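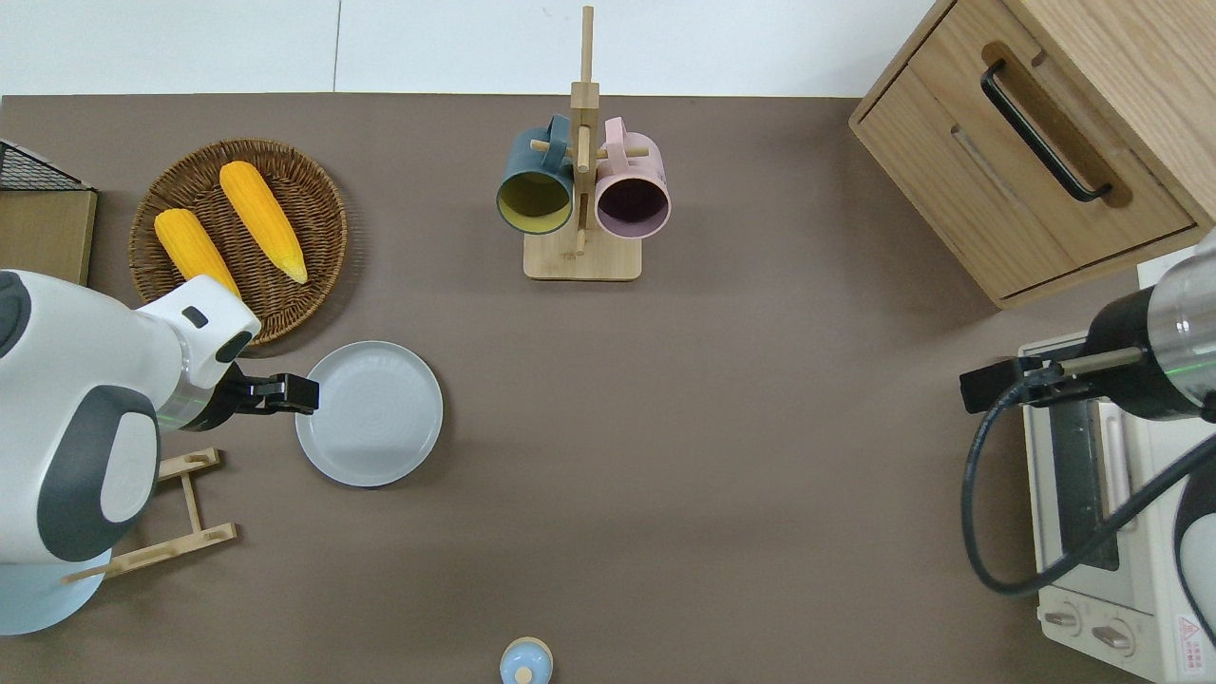
**Posted by dulce_h (Dulce Hinojosa)** | Kitchen Storage > Baskets, Crates and Bins | August

**Subject: Gray spots on woven produce baskets, second summer running**

Looking for input on cleaning and finishing wicker that is used for produce. I keep corn, onions and garlic in baskets in a pantry on the north side of the house. The hygrometer in there reads 70 percent most of August. Gray spots show up on the bottom weave first, then on the lower side stakes. The rims stay clean.

Last year I scrubbed with dish soap, left the baskets in the garage and put them back in service the next day. Spots came back before the end of the month. The largest basket is 16 inches across with a flat bottom that sits directly on the shelf board.

Questions:

- Is there a cleaner that does more than dish soap and doesn't leave a smell on onions?
- Does a finish help, and if so which one?
- Is it reasonable to keep corn in these at all?

---

**gallegos_h**

Next-day return is your problem. The outside of a round reed dries fast and the core doesn't. Where the stakes cross the base there are two or three layers with no air between them, and that part needs several days with a fan on it. Hang the basket by the rim, bottom facing the fan.

For the cleaner, white vinegar and water in equal parts, brushed on with an old toothbrush, left 25 minutes, then wiped with a damp cloth. Don't soak it. The smell is gone once the basket is dry.

On corn: no. Corn in the husk should be in the refrigerator. It loses sugar at room temperature and the husk gives off moisture. Shucked corn can go in a basket for as long as it takes to get dinner on the table.

---

**ponce_m**

Agree on drying time, disagree on vinegar. It takes care of what is on the surface and leaves whatever is down in the crossings. I use 3 percent hydrogen peroxide straight from the drugstore bottle in a spray bottle, two passes, ten minutes apart. It will lighten dyed reed, so test under the rim first.

The shelf matters more than either one. A flat base on a flat board has no airflow under it. Put two strips of lath under the basket, or use a wire shelf.

---

**gallegos_h**

Peroxide lightens natural reed too. I have a Kerkeck market basket that went blotchy after one treatment and never evened out. For a basket that sits on a counter where people see it I would stay with vinegar.

---

**ponce_m**

Was the Kerkeck stained at the factory? Many of the brown ones are. Stain comes out unevenly and the reed under it is pale to begin with. I have never had blotching on unstained willow.

---

**gallegos_h**

It was brown when I bought it. I never asked what was on it. Point taken, but most people buying a brown basket are in the same position.

---

**dulce_h**

Mine are brown and I don't know what is on them either. I'll test under the rim. This is how I use one on the day I cook: 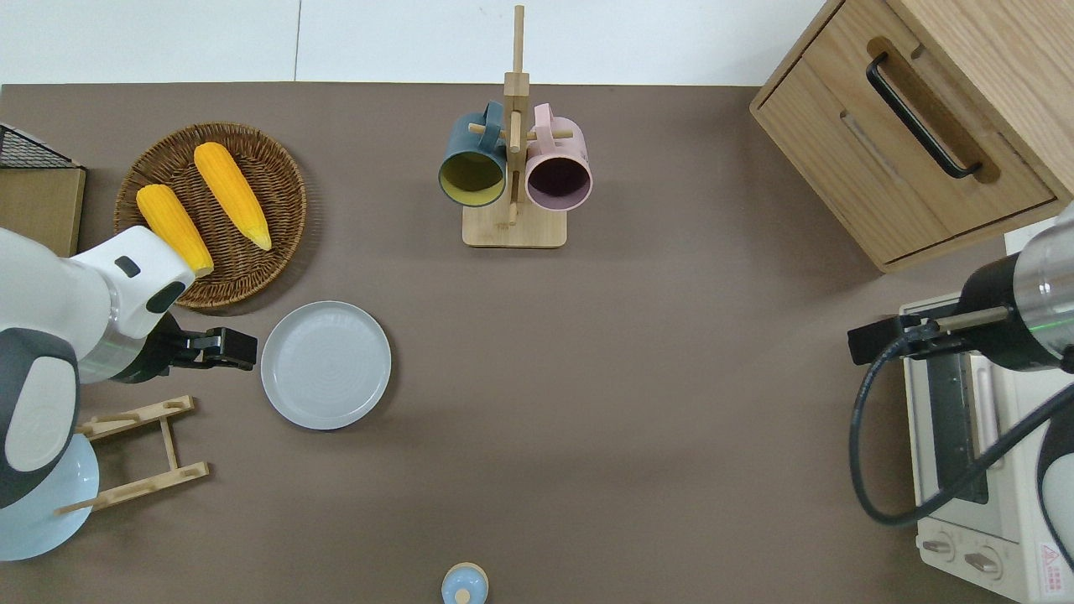 *Two yellow corn cobs in the basket, light gray plate on the table.*

Same-day use only, then. I had been leaving corn in there overnight, in the husk.

---

**tapia_b**

Nobody has answered the finish question. I repair baskets as a sideline, so this is from the bench.

1. **Mineral oil.** Popular and wrong for this job. It never cures, it holds dust, and dust in a damp pantry feeds the spots you are trying to get rid of.
2. **Boiled linseed oil.** Cures, darkens the reed, smells for weeks. Keep it off anything that holds food. Lay the rags flat outdoors to dry; wadded rags can catch fire.
3. **Dewaxed shellac, thinned.** What I use. Two light coats from a spray gun or an aerosol can. It slows water uptake without filling the weave. It turns white if you set something hot and wet on it, and alcohol will take it off.
4. **Polyurethane.** Cracks wherever the reed flexes. Once it cracks, water gets in and can't get out.

Whatever you pick, the basket has to be clean and dry to the core first. Finish over a damp base makes the spots worse.

---

**manju_m**

I would skip the finish completely. An unfinished basket takes up moisture and gives it back. Coat it and you slow both directions, so a wet spring spill under an onion now takes longer to leave.

A removable cotton liner does the same work and goes in the washer. I bought plain ones from Arellano and rotate two per basket.

---

**tapia_b**

A liner holds moisture against the weave. Half the rotted bases that come to me had a liner in them.

---

**manju_m**

How often were those liners changed? Mine come out every week. I've had the same Horgate onion basket for nine years with no spots, in an 800 square foot apartment with one window air conditioner. I'll grant that a liner left in all summer would do what you describe.

---

**tapia_b**

Changed weekly, I have no objection. People don't change them weekly.
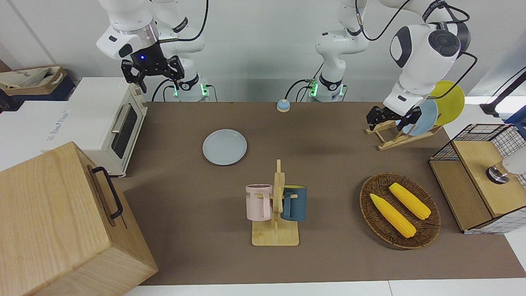 ### Update from dulce_h, three weeks later

Under-rim test with peroxide: slight lightening on the large basket, none on the small ones. I used vinegar on the large one and peroxide on the rest. All of them hung in front of a box fan for five days.

No shellac so far. I put lath strips under every basket and moved a Dokell dehumidifier into the pantry, which has the reading down in the fifties. With both changes made at once I can't say which one is doing the work. No new spots yet on any base.

Corn now goes straight to the refrigerator. Garlic is unlined. Onions have a liner, changed weekly so far.

---

**ponce_m**

Take the dehumidifier out for a few weeks next summer and leave the lath in. Then you'll know.

---

**gallegos_h**

Check the underside of the large one again in a month. Mine looked clean for that long before the spots came back, always at the crossings near the center.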